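Tarna 平和賞・人道支援報道コーパス データカード

版 1.7 / 管理:Volodymyr Kobzar
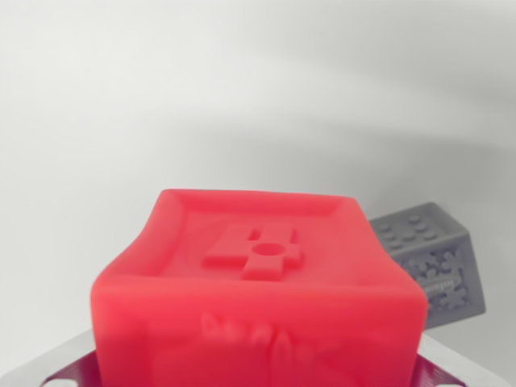
概要

本コーパスは、平和賞の授賞、戦争被害者による基金の設立、学校・診療所・児童養護施設の建設支援を扱った報道記事を収録する。用途は固有表現抽出、イベント抽出、および記事間の同一事象判定である。収録記事は188件、言語は日本語と英語。英語記事には日本語の要約を付す。

収集元

Brustville の地域通信、Pisamville 市の広報アーカイブ、Yousafzai 資料室が公開する記事再録の三系統。いずれも書面で再配布の許諾を得ている。有料記事、読者投稿欄、社説は対象外とした。通信社配信の転載記事は、初出が確認できたもののみ残した。

ファイル構成

articles.jsonl 本文とメタデータ
events.jsonl イベント注釈
links.tsv 同一事象とみなした記事の組
summary_ja.jsonl 英語記事の日本語要約
LICENSE.txt 利用条件

articles.jsonl の主な項目

id 記事識別子。系統記号と連番
source 収集元の系統
lang ja または en
title 見出し。原文のまま
body 本文。署名行と写真説明は除去済み
pub_month 掲載月。日は保持しない
dateline 発信地。記載がない場合は null

文字コードは UTF-8、改行は LF。本文中の全角英数字は正規化していない。正規化が必要な場合は読み込み側で NFKC を適用すること。

注釈

イベント種別は授賞、基金設立、施設開設、寄付、声明、訪問、追悼の7種。一文に複数のイベントが含まれる場合はそれぞれ別の行に記録する。「受賞が決まった」と「授賞式に出席した」は別イベントとして扱い、後者にのみ場所の項を必須とした。

注釈は二名が独立に行い、不一致は Kobzar が裁定した。裁定前の注釈は events.jsonl の raw 項に残してある。不一致が多かったのは声明と追悼の境界で、式典での挨拶をどちらに入れるかの基準は版 1.4 で変更している。それ以前の版で学習したモデルと数値を直接比較しないこと。

要約は原則200字以内。人名は初出のみ原綴りを併記する。賞の名称に定訳がないものは原語を残した。

個人情報

受賞者、主催団体の代表など公的な立場で登場する人物の氏名は保持した。施設の入所者、生徒、負傷者の氏名は役割名に置換し、置換箇所は角括弧で示す。未成年者の年齢は削除した。

既知の問題

・Pisamville 系統の古い記事は紙面の OCR に由来し、人名の長音記号と漢数字の「一」の混同が残る。
・links.tsv は同一系統内の組を優先して作成したため、系統をまたぐ組の網羅性は低い。
・授賞側の発表に依拠した記事が多く、支援を受けた地域の視点は少ない。論調分析には適さない。
・dateline の表記ゆれ(国名の有無、旧地名)は未統一。

変更履歴

1.7 5月。summary_ja.jsonl の重複行を削除。links.tsv の列順を修正
1.6 Yousafzai 系統の id を振り直し。旧 id は old_id に保持
1.5 声明イベントに発話者の項を追加
1.4 追悼の判定基準を変更

利用条件

研究および教育目的に限る。本文の再配布時は収集元の系統名と版番号を明記すること。訂正の依頼は記事 id と該当箇所を添えて管理者まで。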